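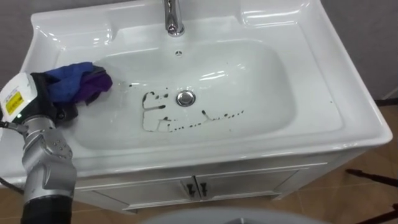 White basin, chrome tap and plug

Home | Opinion | Property | Wills | Contact

I moved house in May, and I've been grumbling about leasehold ever since. My flat at Fellitside has 141 years left on the lease, which sounds like forever until you start reading the thing. I did, one Friday evening, with a pot of tea and a highlighter, and by the end I'd coloured in most of it.

Did you know I need written consent to change my own flooring? There's a £100 fee for asking — asking, mind you, they can still say no! Then came the service charge, £1,335 for the half year, with one line that just said "sundries". I rang the managing agents, Lambrechts, and was told a breakdown would follow by post. I'm still waiting.

My solicitors, Siletti, were very good and did flag most of this in their report. I skimmed it, like everybody does when they've already picked out curtains. So some of the blame is mine, fine. But I do think the charges and the consent fees ought to be on the sales listing, right next to the price, in the same size print. Estate agents manage to tell us about the parking and the nearest station, so they can find room for two more lines.

My sister bought a freehold terrace over in Gumness and her roof leaks. She still says she wouldn't swap, and on service charge day I can see why.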